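How to Run a Hands-On Gripper Station at Your Open Day

Posted 10/08/2022
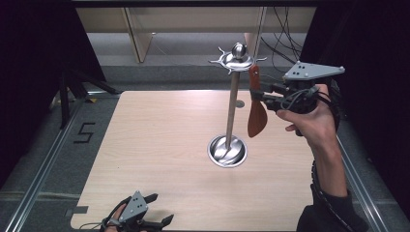

Most robotics open days follow the same plan. Visitors stand behind a rope, an arm picks up a foam cube, the arm puts down the foam cube, and a child asks when it's going to do something. We ran ours that way at Endville for longer than I care to admit. Then in January we moved the hand-held grippers to the front of the hall and let the public do the picking up, and the rope went back in the cupboard.

What follows is how we set up the utensil station at the Lollbridge workshop, written for anyone who has been handed the job of organising a demonstration and has a kitchen drawer to raid. It assumes you already own a pair of hand-held grippers and something to record with. If you don't own those, you have a different and more expensive problem.

What you need

One table with a plain top. Pale timber is good. Patterned tablecloths are cheerful and will ruin your tracking.
One hanging utensil rack, the kind with hooks around the top of a pole.
A wooden spatula, plus a spare for when a visitor wanders off with it.
Two hand-held grippers, left and right, with their marker plates clean.
Black tape for the floor and the table.
Curtains or screens for the sides.
More cable ties than seems reasonable.

Step 1. Choose a task people already know how to do

The temptation is to show off. Resist it. We once built a station around threading a connector into a housing, and visitors spent their turn apologising to the connector. Hanging up a spatula works far better. Everyone has done it, everyone has an opinion about it, and everyone is faintly insulted to find it harder with two black fingers than with five pink ones.

That insult is the whole educational content of the day. A visitor who has just missed a hook three times will look at a robot arm with new sympathy.

Step 2. Set out the table

Put the rack near the middle, where it can be reached from either side. Make sure it can't tip. A tall pole on a small base is a lever, and a six-year-old with a gripper is a very enthusiastic force at the end of it. Push down on one hook before you open. If the base lifts, fix it before the doors do.

Clear away everything else. Coffee cups, the programme, the other programme with the correct times on it, your keys. Visitors will try to pick up whatever is there, and they will choose your keys.

Tape a number on the carpet beside each station, big enough to read from across the room. Ours are done in plain black tape, which makes for blocky numerals, but "head over to the five" is quicker than "head over to the one with the spatula", particularly once you've rashly put a spatula on two of them.

Step 3. Deal with the cables

You will not win this one, so aim for a respectable draw. Each gripper needs enough slack for a full reach to the rack and back, and not so much that it drapes over the hooks. Before you open, pick up both grippers yourself and cross your arms. If you can't uncross them without help, neither can the deputy mayor.

Run the cables along the forearm and out behind the elbow where you can. Check them again at lunch. Cables move when you aren't looking; I have no evidence for this beyond every open day I've ever worked.

Step 4. Brief the visitor in under a minute

Our first briefing ran to 249 words. I know because I typed it up, laminated it and was rather proud of it. The second version fits on the back of a business card:

Hold one gripper in each hand.
Squeeze to close, ease off to open.
Keep the plate on top facing up.
Move slower than you want to.

The third line is the one people forget. The dots on the plate are how our system keeps track of the gripper, and a visitor who rolls their wrist over to see what's underneath has vanished as far as the software is concerned. Say "imagine there's a cup of tea on it" and most people get there. Teenagers will imagine spilling it.

Step 5. Take the spatula off

Start with it on a hook. Ask the visitor to park the left gripper at the near edge of the table and work with the right. Nearly everyone wants to use both hands at once, and nearly everyone ends up with the grippers knocking together like a pair of crabs in a bucket.

Have them come in from the side and close on the handle. Let them feel the grip take before they move. Then up first, and out second. People who go straight out will bring the rack along for the ride, and you will be glad you did the push test in step 2.

Step 6. Put it back

Much harder, and the part worth watching. The hole in the handle is small, the hook is curled, and the fingers you're holding the thing with are in the way of your view of both. Suggest a grip lower down the handle and a small lean of the head. Don't take over. I know your hands are itching. Put them in your pockets.

If a visitor is getting properly frustrated, let them lay the spatula on the table and call it finished. We count a tidy put-down as a success. So does every kitchen I've lived in.

Step 7. Show them the recording

This is where an open day earns its sausage sizzle. Once the visitor has had their go, play it back on the screen beside whatever else your robot has learned from. We use Tamuno to line up the recordings and Orker to play them, both of which are our own and both of which were named late in the evening. Any playback tool will do if it starts quickly. People will happily wait for a snag on bread, but they won't stand in front of a loading bar.

Ask before you record, and put up a sign saying so in plain words. We delete the open day recordings afterwards unless the visitor has signed the form. The form is one page. It was four, and we got a lot of very thoughtful people blocking the doorway.

Timing and crowd

Allow 2 minutes a go. With one station running steadily and somebody minding the queue, we got 80 visitors through before we packed up, and only lost one spatula. Put the queue on the side away from the cables. Draw the curtains at the edges of the station so the person having a turn isn't being watched from three directions by their own family, who will be unkind.

Common troubles

The spatula swings when released. Let it stop before the next person starts. Chasing a moving spatula is a research project.

The gripper won't stay closed. The visitor is relaxing between squeezes. Tell them to hold it like a shopping bag with eggs in it.

The playback shows one gripper floating off through the wall. The plate was covered, usually by a sleeve. Roll sleeves up before you start, and wipe the plates down while you're at it, especially once the sausages are out.

A visitor asks whether the robots are taking over. Hand them the gripper and point to the hook.

Packing up

Coil the cables before you do anything else, while you still have the patience. Lift the floor tape slowly and at a low angle or it'll take the carpet fluff with it. Hang the spatula back on the rack, by hand, and try not to feel smug about how easy it is.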